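Wrist camera mask lets the hand through as an obstacle when the arm moves fast

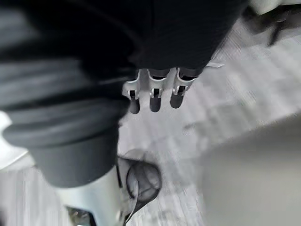
Asked in Perception and Planning. Last modified January 17, 2025. Viewed 603 times

I have a three-fingered hand on an arm and a small camera at the wrist. The images go through a self-filter that masks out the robot's own parts, then the rest is passed to the planner as obstacles. When the arm is still, or moving slowly, the filter does its job. When I raise the joint speed the planner starts refusing paths because it believes there is something between the hand and the floor.

The frame I've put at the top is typical of what the filter gets while the arm is moving. The fingers and the metal bracket at their roots are fairly sharp. The ribbed part on the left and the silver cylinder under it are badly blurred, and the carpet has gone into diagonal bands. I mention the carpet in case the texture matters.

What I run:

Ledesma 4 for planning
Menora for the camera driver and the self-filter
Joint states published at 200 Hz
Mask padding left at the default

What I have tried:

Doubling the mask padding. The false obstacles go away but so do real ones close to the fingertips, and I need those because the job is picking small things off the floor.

Turning the speed down. It works but the cycle is then too long to be any use.

Recalibrating the camera to the wrist. I did this twice and got nearly the same numbers both times, so I don't believe it is the calibration.

The false obstacles show up mostly down the left side of the image, and sometimes as a thin sliver next to the outer finger. They last for a few frames and clear once the arm stops. Is this motion blur, or is my mask in the wrong place? And can I fix it in software? I can't change the camera this year.

Nosipho Chauke

ritano_user

Had the same. Turn the padding up and lower the obstacle timeout so they clear faster. Works for me.

 Comment from Nosipho Chauke: Padding is the thing I said I can't turn up. I did try the timeout on its own. The slivers clear sooner but the planner has already rejected the path by then.

 Comment from ritano_user: Fair enough, I missed that. We only pick up boxes so we never cared about the fingertips.

cutetska_dev

You probably have two problems on top of each other, and they need separate fixes. Do the timing one first.

Your joint states come in at 200 Hz, so there is always a fresh one. The trouble is that the filter may be using the freshest one, when it ought to use the one from the moment the picture was taken. By the time an image has been exposed, read out and sent over, the arm has moved on. At low speed the gap is too small to notice. At high speed the mask is drawn where the arm is now and the picture shows where it was, so you get a strip of unmasked robot along one edge. The planner sees the strip as an object.

A test for this: move one joint back and forth at a steady speed and save the mask drawn over the image. If the mask is ahead of the arm on the way out and ahead of it again on the way back (so on the opposite side), it is timing. If it is off to the same side both ways, go back to the calibration, whatever the numbers said. Pick a joint that moves the part you are masking relative to the camera. If the camera and the part are both fixed to the same link they move together and you won't see any shift.

That last point matters for you. Look at what in your picture is fixed to the camera and what isn't. Anything fixed to it can have a constant mask that doesn't depend on joint states at all. Anything that moves relative to it needs the joint angles for the right time. I can't tell from one frame which group your ribbed part belongs to, but you will know.

In Menora the setting is in the filter block:

 pose_lookup: image_stamp
 wait_for_pose: true
 max_wait_ms: 7

The default for pose_lookup is latest, which is what I would expect you have. With image_stamp it interpolates between the joint states either side of the image. You need wait_for_pose as well or it quietly falls back to latest when the second state hasn't arrived. Also check that the driver stamps the image at the start or middle of exposure. Some stamp it on arrival, and then the lookup is exact for the wrong time.

The second problem is the blur. A part that moves across the view during the exposure is smeared wider than its model, so a mask in the right place is still too narrow. Fixed padding is a poor answer, as you found. Use padding that depends on speed and set it per link:

 padding_mode: per_link
 velocity_scale: true

Give the fingers very little, because they are sharp in your image and you want to see things near them. Give the blurred parts on the left more. They aren't near the place you are picking from, so you lose less by hiding a wider area there.

If your driver lets you set exposure by hand, shorten it and add light. You will get more noise in the carpet, so watch for specks being reported as obstacles and raise the minimum cluster size a little if you do.

Don't change everything at once. Set the lookup, run your normal cycle, then look at what is left.

 Comment from Nosipho Chauke: It was on latest. I ran your test with the second wrist joint and the mask ran ahead in both directions. With image_stamp and the wait on, the sliver beside the finger is gone at full speed. The left side is better but not clear. I'll do the per-link padding next.

 Comment from cutetska_dev: Good. Check the driver stamp before you do the padding, or you'll be padding over whatever delay is left.

 Comment from Nosipho Chauke: The driver was stamping on arrival. Changed it to mid exposure. Left side now only shows up on the fastest swing, and a small velocity scale on those two links deals with it. Finger padding is back to the default. Marked as accepted.

mwd

Adding to the above for anyone on an older Menora. Releases before last May don't have per_link padding and the option is ignored with no warning, so you'll think it did nothing. You can get close by making a second copy of the robot model for the filter only, with the arm links drawn slightly fatter and the fingers left alone. Keep it out of the planner's config or the arm will refuse to fold because it thinks it is hitting itself. We ran that way for a while and it was fine apart from having two models to keep in step.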